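Arben Pavlović on gray cloth and the long life of a sofa

Published 2021-07-08

Arben Pavlović has been covering furniture for 30 years, the last nine of them in a ground-floor shop on the river side of Sindham. When I visited he was finishing a set of dining seats and asked if we could talk while he worked.

He started out stripping old chairs for an uncle. "You learn more taking a chair apart than putting it together," he said. "You see where the last person saved money." He was allowed to touch a staple gun after a year and a pair of good shears after two.

Most of what comes in now is sofas. People bring them when the seat has gone flat or the arms have worn through, and most of them ask for gray.

"Ten years ago it was brown and beige," Pavlović said. "Now I could buy one roll of charcoal and live off it until December. I don't mind. A dark weave is easy to live with. It hides a coffee spill better than it hides a cat."

I asked him how customers should choose. He keeps a shelf of sample books by the door and lets people take them home for a week. He tells them to put the sample on the arm of the sofa, look at it in the morning and again at night under the lamp, and rub it with a damp white cloth to see if any color comes off. He also tells them to sit on it in shorts.

"They laugh at that one. Then they come back and say it was scratchy."

Rub counts come up a lot. Customers read them online and arrive with a figure in mind, usually 50,000 or more. Pavlović thinks the number matters less than how tight the weave is and whether the backing is sound. He pulls at a corner with his thumbnail. If the threads slide apart, he won't use it on a seat, whatever the label says.

A three-seater with loose cushions starts at 2,000 dollars in his shop, with fabric. He knows that a new one can be had for less. "I tell people that straight away. If the frame is stapled chipboard, I tell them to keep their money." He turned down a job the week before my visit for that reason.

The cloth itself takes up less of his time than people expect. Cutting a plain weave for a sofa is a morning's work. Before that he lays the whole length out flat and goes over it by eye and by hand for slubs, pulled threads and crease lines from the roll. He marks any fault with a bit of chalk and plans the pieces so that it lands on the underside or goes in the scrap bin.
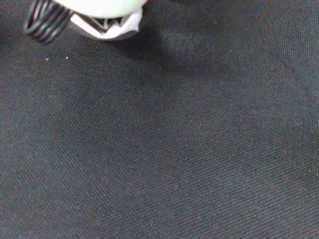 Américo Marinho disagrees about the crease lines and says they drop out by themselves once the fabric is pulled over foam, so checking for them is time wasted. Pavlović has heard this before.

"On a seat, yes, maybe. On a back panel there isn't enough pull," he said. "You'll see that line every time the sun comes in."

For everyday care he keeps it short. Vacuum once a week with the soft brush, going with the weave. Turn the loose cushions when you do it. Blot spills and leave the scrubbing brush in the cupboard. He doesn't sell protective sprays and doesn't recommend one.

Lint is the drawback of dark cloth, and he admits it. He has a sticky roller hanging on a nail by the door and goes over every piece before it leaves the shop.

He is booked until the fall. After the dining seats there is a window bench to do, then two armchairs from the same family, one of which he covered himself in his first year in the building. The owner wants it in the same green again, and he is still looking for a match.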